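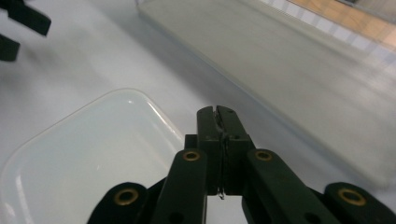 Chapter 4
Containers, Baskets and the Clear Work Surface

Learning objectives

On completing this chapter, students will be able to:
describe the main parts of a lidded food container and the purpose of each;
select a basket or other carrier suited to the containers it is to hold;
prepare a table for packing and restore it afterwards.

4.1 Introduction

The storage of prepared food is among the oldest duties of the household and among the least studied. In their survey of home kitchens in Plurkdale, Turunen and MacRitchie found that containers and their lids took up more cupboard space than cookware, and that a good share of the lids matched nothing else in the cupboard. This chapter considers how containers are chosen, grouped and moved between the bench, the refrigerator and the dining table.

A lidded container consists of a body and a closure. The body may be glass, ceramic or plastic. The closure may be pressed on, screwed down or held by clips at the sides. Students should learn to recognise each type by sight, as the method of opening determines where the hands are placed.

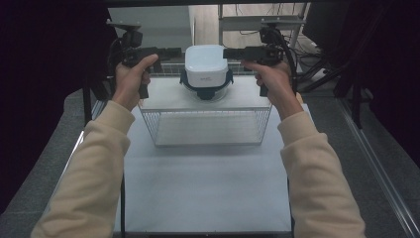 Wire baskets are widely used as carriers. An open mesh allows air to circulate and permits the contents to be checked without unpacking. When a basket is turned over or filled level, it may also serve as a low stand, provided that the item placed on it is centred and its base is fully supported. Lappalainen terms this the resting position and treats it separately from storage proper.

4.2 The Work Surface

Packing begins and ends with a clear area of table. A pale, plain surface is favoured in teaching kitchens, where crumbs and spills must be noticed promptly.
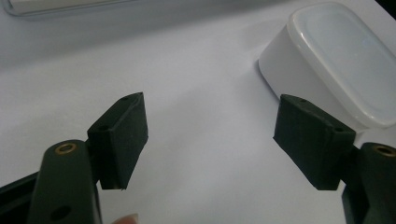

The area should be at least 80 centimetres wide for a student working alone. Containers are brought to it one at a time, closed, and set into the basket with the heaviest at the bottom. Lids without bodies are put aside for the sorting exercise in Section 4.3.

Key terms: body, closure, carrier, resting position, clear area.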